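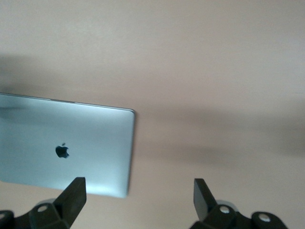 How do I clean the lid of an aluminium laptop without leaving streaks?

Use a microfibre cloth made slightly damp with plain water, wipe in one direction only, and finish with a second cloth which is dry.

I write this first because it was asked again on the list.

On 2026-10-03, Bagheri wrote:
> Dear all, I have tried the kitchen spray on my old silver Apple and
> now I see clouds on the lid when the lamp is on. Is the metal
> damaged? I also have a sticker mark near the corner. And must I
> shut it down, or is it enough to close it?

Dear Bagheri,

I do not think the metal is damaged. Kitchen spray leaves a thin film, and under a lamp you see it much more than in daylight. With my own laptop I had to wipe three times with water until it was gone.

For the sticker mark I put a little isopropyl alcohol on the cloth, never on the lid itself, and I wait a moment before I rub. Please do not use the rough side of a sponge.

Closing is not enough. Shut it down fully and take out the charger. Around the ports I use only a dry cloth.

I bought my cloths in Kurkham, a pack of 12, and I wash them without fabric softener. If somebody knows a cheaper shop, I would be glad to hear it.

Kind regards,
Sabine Schwerdtfeger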